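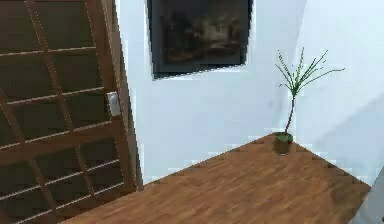
# Sicherheitsbegehung Verwaltungsgebäude, Besprechungs- und Aufenthaltsbereich

**Protokoll-Nr.:** 1054
**Datum der Begehung:** 25.08.26
**Objekt:** Massawe Grundstücksverwaltung, Haus Jomon, Erdgeschoss
**Begehung durch:** Roswitha Kuster (Fachkraft für Arbeitssicherheit), Humaira Awan (Brandschutzbeauftragte)
**Für den Betreiber:** Hatsue Ikeda

Bewertung: i. O. = in Ordnung; M = Mangel, Frist siehe Bemerkung; H = Hinweis ohne Frist; n. g. = nicht geprüft.

## 1. Flucht- und Rettungswege

- [x] **1.1 Fluchtwege auf voller Breite frei – i. O.**
- [x] **1.2 Notausgangstür zum Hof von innen ohne Hilfsmittel zu öffnen – i. O.** Die Tür ging beim ersten Versuch schwer auf, beim zweiten und dritten Versuch ohne Befund. Beschlag nachstellen lassen.
- [ ] **1.3 Rettungszeichen vollständig und erkennbar – M.** Das Zeichen am Übergang zum Treppenraum ist bei geöffneter Zwischentür verdeckt. Umsetzung an die gegenüberliegende Wand, Frist vier Wochen.
- [ ] **1.4 Flucht- und Rettungsplan aktuell – M.** Der Aushang zeigt die Raumaufteilung vor dem Umbau. Raum 1017 ist dort noch als Lager eingetragen und wird inzwischen als Besprechungsraum genutzt. Frau Kamolrat (Planung) liefert den korrigierten Plan; bis dahin ist der alte Aushang mit einem Vermerk zu versehen.

## 2. Brandschutz

- [x] **2.1 Feuerlöscher vorhanden, zugänglich, Prüffrist eingehalten – i. O.** Die Wartung erfolgte im Juli durch die Firma Protach. Der Wartungsnachweis liegt vor.
- [x] **2.2 Rauchwarnmelder – i. O.** Funktionsprobe durchgeführt.
- [ ] **2.3 Rauchschutztüren schließen selbsttätig – M.** Die Tür zum Treppenraum wurde mit einem Holzkeil offen gehalten. Der Keil wurde sofort entfernt. Wird ein dauerhaftes Offenhalten gewünscht, ist eine zugelassene Feststellanlage einzubauen. Das Angebot der Firma Plundex beläuft sich auf 3000 Euro und liegt der Geschäftsführung zur Entscheidung vor. Eine Duldung des Keils bis zur Entscheidung kommt nicht in Betracht.
- [ ] **2.4 Brandlasten begrenzt – H.** In den Aufenthaltsbereichen sind Polstermöbel zulässig, soweit sie nicht in Rettungswegen stehen. Für neu beschaffte Polstermöbel sind die Herstellerangaben zum Brandverhalten in der Objektakte abzulegen. Für die Möbel aus der letzten Beschaffung fehlen diese Angaben.

## 3. Besprechungsräume

- [x] **3.1 Drehstühle standsicher, Rollen für den Bodenbelag geeignet – i. O.** Zu prüfen sind Gasfeder, Lehnenverstellung und fester Sitz der Rollen.

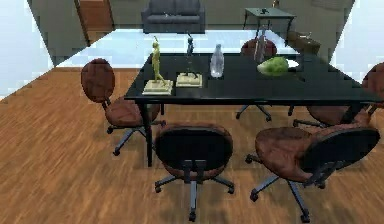 Die Höhenverstellung wurde an allen Stühlen des Raumes betätigt. An einem Stuhl sinkt der Sitz unter Last langsam ab. Der Stuhl ist zu kennzeichnen und bis zur Instandsetzung nicht zu benutzen.

- [ ] **3.2 Elektrische Leitungen ohne Stolpergefahr verlegt – M.** Unter der Leinwand liegt eine Verlängerungsleitung quer zum Laufweg. Kabelbrücke verwenden oder Bodendose nachrüsten, Frist zwei Wochen.
- [ ] **3.3 Prüfung ortsveränderlicher Geräte – M.** Der Wasserkocher in der Teeküche trägt keine Prüfplakette. Er wurde im Beisein von Frau Ikeda außer Betrieb genommen.
- [x] **3.4 Beleuchtung ausreichend und blendfrei – i. O.**
- [x] **3.5 Glas und Geschirr nach Sitzungsende abgeräumt – i. O.** Die Regelung im Nutzungsplan hat sich bewährt und wird beibehalten.

## 4. Aufenthaltsbereich

- [x] **4.1 Sitzmöbel ohne offene Schäden, Polster fest aufliegend – i. O.** Bei den Sesseln ist neben dem Bezug auch die Unterseite des Gestells zu prüfen. Lose Kissen sind nach der Reinigung wieder vollständig einzulegen. 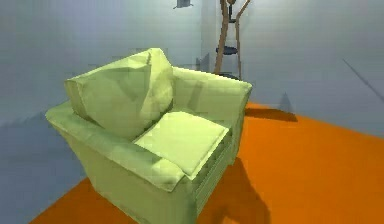

- [x] **4.2 Regale und Schränke gegen Kippen gesichert – i. O.** Die Wandbefestigung wurde durch leichten Zug geprüft.
- [ ] **4.3 Bodenbelag eben und fest verklebt – M.** Im Türbereich zum Flur löst sich die Übergangsschiene auf der Schlossseite. Teppichböden sind darüber hinaus an Nähten und Rändern auf Wellenbildung zu prüfen.

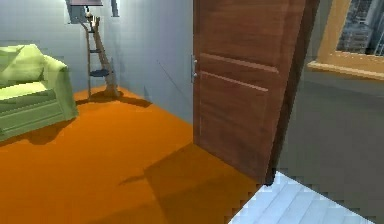
Die Befestigung der Schiene ist bis zur Nachkontrolle zu erneuern. Ein Überkleben mit Gewebeband gilt nur als Sofortmaßnahme und ersetzt die Instandsetzung nicht.

- [ ] **4.4 Fenster gegen Absturz und Zuschlagen gesichert – n. g.** Der Schlüssel für die Fenstergriffe war nicht auffindbar. Nachholung mit der Nachkontrolle.

## 5. Erste Hilfe und Organisation

- [ ] **5.1 Verbandkasten vollständig – M.** Zwei Packungen Wundschnellverband sind abgelaufen, die Rettungsdecke fehlt. Nachbestellung durch Frau Wiriya.
- [x] **5.2 Ersthelfer benannt, Aushang vorhanden – i. O.** Acht Personen sind benannt und fortgebildet.
- [ ] **5.3 Unterweisungsnachweise – H.** Die Nachweise der Reinigungskräfte liegen nur in Kopie vor. Die Originale sind beim Dienstleister anzufordern.

## Bemerkungen der Beteiligten

**H. Ikeda:** Zu 2.3 wird angemerkt, dass die Tür mit Servierwagen kaum allein zu passieren ist. Der Betreiber befürwortet die Feststellanlage ausdrücklich.

**H. Awan:** Zu 1.4 – der neue Plan ist vor dem Aushang zur Durchsicht vorzulegen. Der Sammelplatz im Hof bleibt unverändert.

**Verteiler:** Geschäftsführung, Objektakte, Kamonchanok Wiriya (Beschaffung), Chutima Kamolrat (Planung)

Gez. Roswitha Kuster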